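4.2 Contents Claims in Furnished Rentals

The second part of the study looks at contents cover, where landlords and tenants most often disagreed about who should claim. Under the policies we reviewed, the landlord's cover applies to items listed in the inventory attached to the lease. Anything the tenant brings in later falls to the tenant's own policy, if there is one. In practice the line was hard to draw. Desks and chairs were usually listed. Small items kept on a desk almost never were, and they were left out of most claims even when a spill or a burst pipe had damaged the furniture under them.

We compared files from 2 insurers, Kemska and Tirnex. Both sell a standard landlord policy with an optional contents section. We drew 72 closed claims from furnished units and read each file in full. Hirose and Shibata coded the files separately, using the form described in Section 3, and Ueda settled the cases in which they differed. Claims still in dispute were left out.

Three things were recorded for every file: whether an inventory existed, whether it was signed by both parties, and whether it had been updated after the tenant moved in. Signed inventories were common in the Kemska files. Tirnex did not ask for a signature during the period we studied, and many of its inventories were the landlord's own notes. Updates were rare at both firms. When an inventory had been updated, the adjuster's letter tended to be shorter and fewer follow-up requests were sent to the landlord.

The wording of the policies also differed. Kemska pays the cost of a new item of similar kind. Tirnex pays the value of the item at the time of loss, after a deduction for wear. Landlords did not always know which basis applied to them. In 4 files the landlord had bought a replacement before asking, and the settlement covered only part of the price.

Liquid damage to work surfaces raised a separate question. Both policies cover sudden escape of water from fixed pipes. Neither says plainly whether a drink spilled by a tenant is accidental damage or ordinary use. Adjusters handled such claims case by case, and we could find no written rule in the material we were given. Varela and Duangkaew (Section 5) return to this point in their review of tenant liability clauses.
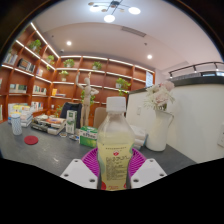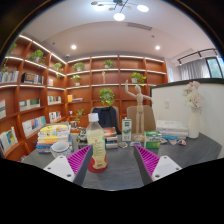
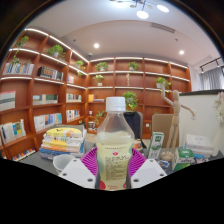
Figure 2. Bottled drink with a white screw cap, at a desk.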